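# Visiting the open day at Inder, February

I went to the Inder open day with a simple question: can any of these machines do a chore yet? I run a small greengrocer's with a flat above it, so I had two kinds of chore in mind. One is unpacking and sorting stock, which takes up most of my mornings. The other is everything upstairs that doesn't get done while I'm downstairs.

Inder has the ground floor of a former dye works in Flimonton, ten minutes on foot from the station. Doors opened at 10 and there was already a queue for coffee. Visitors were given a sheet with a floor plan and left to wander, which suited me. The rooms are numbered but the numbers don't follow on from one another, and I went into the stationery cupboard twice.

The first room belonged to Plokar, who make shelf-scanning carts. A cart goes up and down the aisle and reports what is running low. It does this well, at walking pace, and stops when a person steps in front of it. It doesn't fill the shelf. I asked if that was coming and was told the arm would cost more than the cart, the shelf and the stock put together. Fair enough. For a shop my size, looking at the shelf is free.

Next door was a folding bench from Kikuchi. It takes a tea towel, flattens it and folds it into quarters. I watched it do three, and the third was as neat as I would have managed. It needed each towel laid on the bench by hand first, more or less square, and by that point I would have folded it. A woman beside me said she would still have one if it did fitted sheets. It doesn't do fitted sheets.

The room I stayed in longest was at the back, where Siebe Kuipers works on picking things out of bags. I hadn't thought of this as a separate job, but it is the one I do most. Crates are easy by comparison. A crate has straight sides and stays where it was put, and a paper bag sags, creases and shifts when anything touches it.

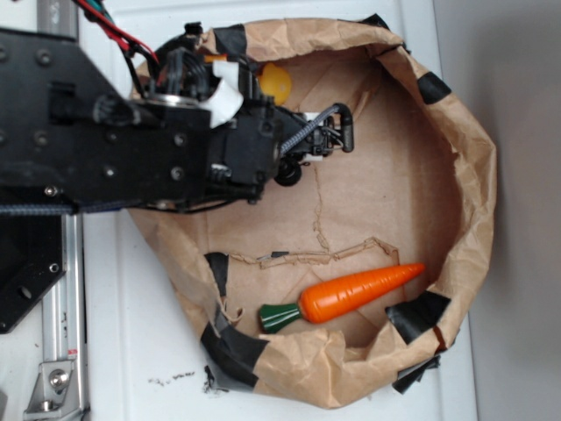 *The arm over the open bag, with the toy carrot at the bottom and a yellow ball behind the gripper.*

Kuipers was good at explaining this without talking down to anyone. The arm has to find the item, choose where to hold it, close on it and lift without catching the paper. A person feels the side of the bag and moves their hand without thinking. A machine has to be taught that touching paper is all right and pulling it along is not. The paper wears out, too. The bag had black tape on its rim and a ragged tear across the bottom, and he said they go on using one until it stops standing open.

I asked why toys, when there is a market two streets away. His answer was that a real carrot goes soft in a day or two and then you are measuring a different carrot. The toy is the same every time, and they want 1,000 tries with each item before they trust a result. The full plan is 3,000 tries across the set. I asked what comes after that and he said real ones, and then wet ones, and he didn't look forward to the wet ones. 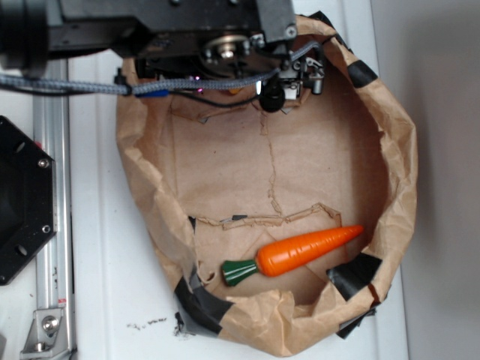

I also asked about speed. He gave me 40 seconds per item as the target for this year, counting the time to set it down somewhere sensible. I can empty a bag of shopping on to the counter in less than that, all of it, while talking to a customer. He knew this and wasn't bothered. His point was that a slow machine can work through the night, and that for somebody with bad hands at home, 40 seconds is no great wait.

That second part stayed with me. I had gone in thinking of my own mornings, and on that score there is nothing at Inder I would buy. My stock comes in muddy, in nets and sacks and boxes of every size, and half the work is deciding what is fit to sell. No one I spoke to claimed to be near that. But my mother has arthritis and finds it hard to get things out of a deep bag, and a thing on the worktop that did only that would be of use to her. It would have to be smaller, and a good deal quieter to look at — she would not have bare bolts and cables next to the bread bin.

Practical notes for anyone going to the next one. There is no parking on site. The café is a table with an urn. Do the back room first, as it gets full after lunch and there is only space to stand along one wall. Plokar will send a price list if you leave an address. Kikuchi had nothing to take away except a folded tea towel, which I have since used.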